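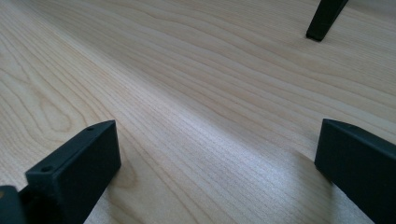 Item 3, tabletops for the reading room. Beverley Greenwood reported on the tops quoted by Mevano and Plorgate. The members present preferred the pale finish with the looping oval grain and the smooth surface, although it does show a bright sheen where the light falls across it. Mevano asks $379 per top, delivery included. Plorgate did not quote for delivery.

Agreed to order 2 tops from Mevano now and decide on the others after the January accounts are closed.
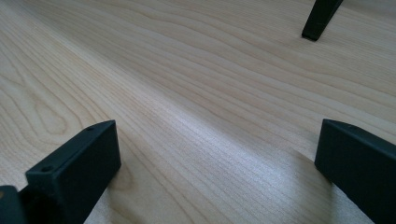

Coasters and felt pads will be bought separately, up to a limit of $200. B. Greenwood to ask Mevano which polish is safe to use and whether a duller finish can be had at the same price.

Item 4, chairs. Held over to the next meeting.

Minutes approved February 19, 2020.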